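From: Shiela Baluyot
To: lab-equipment list
Date: Monday, January 7, 2019
Subject: Re: Budget lines for the second humanoid

Efren Estrella wrote:
> Before I send the April request upstairs I need the humanoid split
> into lines I can defend. Last year we put in a single figure and it
> came back with a question mark next to it. Specifically:
>
> - what do we spend per month on the current unit that isn't labor
> - can the second one share the first one's spares
> - do we need the overhead gantry, or can that wait a year
> - Ronaldo says the room is too small for two. Is it?
>
> Alfredo has asked for the Pilance quote and the Uslow quote to be
> compared on the same terms. As far as I can see they aren't, as one
> includes hands and the other doesn't.
>
> Efren

Efren, all,

Answers in your order, then the quotes.

Monthly non-labor spend. I went through the purchase log from the day the unit was accepted. Leaving out the one-time items (desk, charger shelf, the network drop), the running cost comes to $208 a month. Most of that is cable, connectors, tape and fingertip covers. It does not include the wrist encoder, which was replaced under warranty. If it had failed after the warranty ran out we would have paid $1,655 for the part, plus shipping both ways. I would carry one of those per robot per year as a separate line called "joint repair" and leave the consumables line alone. Mixing the two is what got us the question mark.

Shared spares. Partly. If we buy the same model, then shell panels, foot covers, hand assemblies and the wrist cable all interchange. The hip actuators do not, unless we order the same hardware revision, and Uslow will not promise that in writing. Dexter asked them twice. I would budget for three spare wrist cables and one spare hand across both units. The wrist cable is the part that wears, because it has to leave enough slack for the arm to go all the way up, and the slack then catches on things when the arm comes down. Routing it inside the forearm is a factory option on the Evlow arm and is not offered on ours at any price.
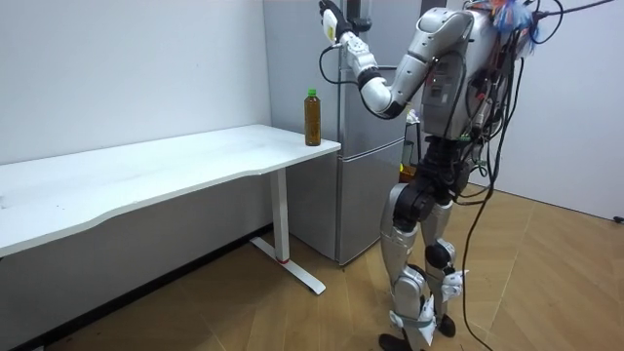

On the workload side, what we run now is reach and grasp at desk height, with ordinary household items, standing. That is the work the second unit would be bought for, and it should decide what we pay for. We do not need the higher payload hand. We do not need the outdoor foot. We do need the arm to reach well above the shoulder and come back down to a tabletop without the base shifting, and both candidates do that on paper. I would want to see it done on our floor before a purchase order goes out. Please put a demo day in the plan, with travel for one vendor technician if they won't cover it.

Power and data cabling. This was not on your list and should be. A tethered robot puts cable on the floor, and a second one doubles it. A ceiling boom for each unit is cheaper than the gantry and solves most of the same problem. I have asked for a price on two booms from the people who did the Ignacio building. Put it in as "to be confirmed" for now.

Gantry. It can wait a year, with one condition. The fall protection we have is good for one robot at a time. If both are to stand and walk at the same time, we need the gantry or a second overhead anchor, and the anchor needs a structural sign-off. If we schedule them so that only one is on its feet and the other is parked or seated on its stand, we need neither. I suggest we write that rule down and budget on that basis. Adding the gantry later costs the same as adding it now, according to both vendors.

Room size. Ronaldo is right if the desk stays where it is. With the desk moved to the other wall there is room for two work areas, although not for two people to walk past each other between them. We could also use the room next door, which has the same wood floor. It would need its own network drop and an emergency stop circuit. I don't have a price for the stop circuit. Ronaldo, could you get one?

The quotes. They differ in these places:

Uslow: includes both hands, one battery, no training, shipping to the dock only. Lead time 5 months. Warranty one year, parts only.

Pilance: no hands, two batteries, two days of training on site, shipping to the room. Lead time 3 months. Warranty one year, parts and labor, but they want the torso shipped back for anything behind the main shell.

To put them on the same terms, add two hands to Pilance and add a battery, inside delivery and training to Uslow. I have asked both for revised numbers. Until those arrive I would not send Alfredo a comparison at all, as the totals we have now point the wrong way – Pilance looks cheaper and probably isn't once the hands are in.

Also ask Pilance what "behind the main shell" covers. On our current unit the added electronics are strapped to the outside of the torso, and I do not want to find out that this voids something. Dexter has the wording from the existing contract and can compare.

Lines I would send upstairs:

1. Robot, normalized quote
2. Consumables, $208 per month per unit
3. Joint repair, $1,655 per unit per year
4. Shared spares (three wrist cables, one hand)
5. Two ceiling booms, to be confirmed
6. Emergency stop and network for the second room, only if we use it
7. Demo day

I left software seats off because they come out of the other account. Alfredo, correct me if that has changed.

Shiela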